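Apr 27, 2022

## Red enamel mugs are back at Numwood

Good news for anyone who missed out in January! The red enamel mug is back on the shelf at Numwood, the kitchen shop on Gwynne Street, and it's as cheerful as ever. Golshifteh Parsa, the owner, has 143 of them this time, at $9 each. 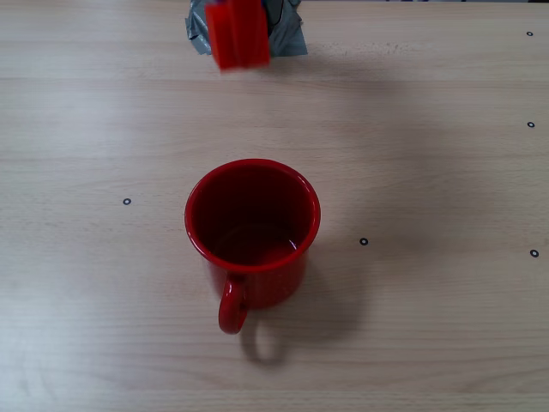
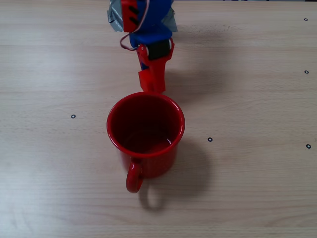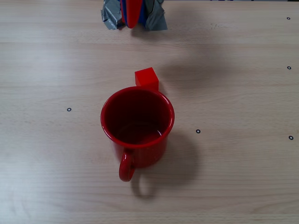 Glossy red with a rolled rim, on a light wooden tabletop.

## Coffee on Saturday hours

Sepehr Ghorbani will be pouring free coffee at the counter until 2 p.m. all this week, and the first 15 people to buy a mug get theirs filled. It's a lovely color to wake up to, so go early!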